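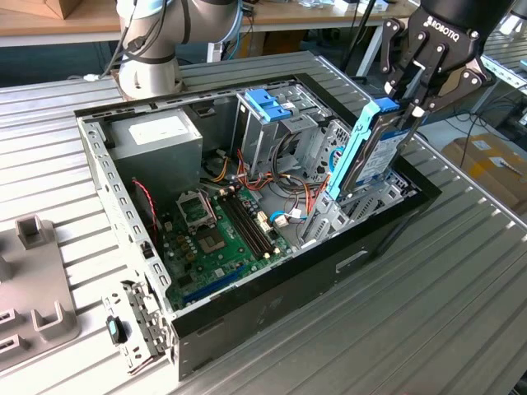 It always goes up as soon as I sit down in that room, one of the people taking part told us on the first morning, and at home it's a different story. We heard the same thing in other words several times during the project, and it became our main question.

Home and clinic blood pressure: a student project report
Hanport, 2023-11-01

Background

Blood pressure can be higher when it is measured in a clinic than when it is measured at home. This is usually called the white coat effect. The opposite also happens, with a normal reading at the clinic and a raised one at home, and it is harder to spot. We wanted to see how large the difference was in a small group of adults in Hanport, and whether people could follow the instructions for home measuring without much help.

We did not set out to diagnose anybody. Anyone with a very high reading was told to contact their own practice the same day, and those readings were left in the results.

How we found people

We put 460 leaflets through doors in Hanport and the nearby village of Boturville in June. The leaflet was one side of A5 and asked for adults who were not pregnant and had not changed their blood pressure tablets in the last three months. Replies came slowly at first, mostly from Boturville. We think this is down to the village shop keeping a pile of leaflets on the counter.
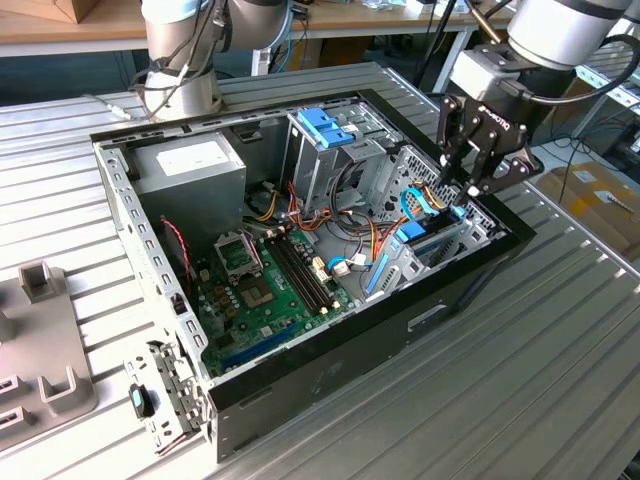 Most of those who replied were retired, and several already had a monitor of their own. We asked them to put it away for the length of the study and use ours, so that everyone had the same type of cuff.

Method

Each person was lent a Veloso upper arm monitor and given a paper diary. The Workness study room was used for the clinic readings, which were taken by one of us after five minutes of sitting quietly. Two cuff sizes were kept there and the arm was measured before the first reading.

At home, people took one reading in the morning and one in the evening. They were asked to sit with both feet on the floor and the arm resting on a table, and to write the numbers down straight away. The home part lasted 10 days. We ignored the first day in all the averages, as people were still getting used to the monitor.

A reading was thrown out if the time was missing, if only one of the two numbers had been written down, or if the diary and the monitor memory did not agree. We had not planned the last check. It was added after we noticed that one diary had a long run of figures ending in zero – the monitor showed something else.
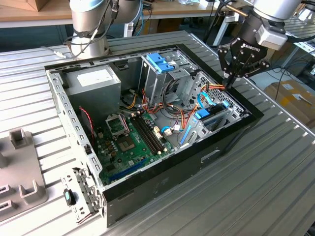

Results

We collected 344 home readings after the first day was removed, and 291 of them could be used. Missing times were the most common fault. Evening readings were more often incomplete than morning ones.

The average upper figure was lower at home than in the study room for most of the group. The lower figure changed much less. Two people went the other way and were higher at home on nearly every day, and both of them measured in the evening shortly after cooking and eating. We can't say if that was the cause.

Morning readings varied less from day to day than evening ones. The second clinic visit also gave lower figures than the first,

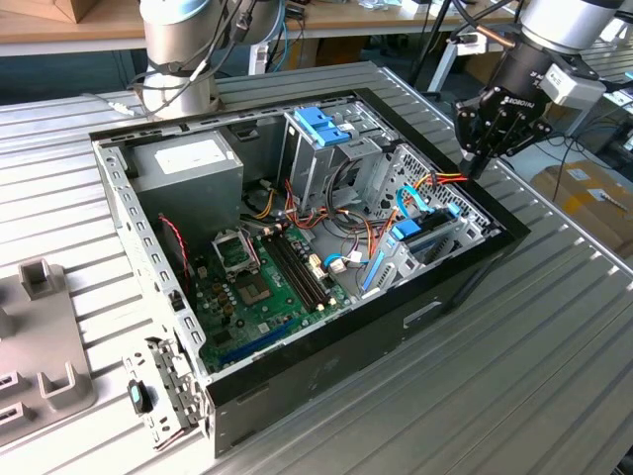 which suggests that part of the effect wears off once the room and the person taking the reading are familiar. With only two visits each we could not follow this any further.

Problems

The group was small and older than the adult population of the town. The clinic readings were all taken in the morning, so comparing them with an average that includes evenings is not quite fair. We repeated the sums with home mornings only and the gap became a little smaller, but it was still there.

The diary should have had a printed box for the time. We left a blank line, and a blank line gets skipped. The cuff instructions were clear enough, although the drawing showed a left arm and one left-handed person rang to ask which side to use.

Further work

If the project is run again next year, we would suggest a third clinic visit in the afternoon and reading the monitor memory at the halfway point. The spare diaries and the blank consent forms are in the folder handed in with this report.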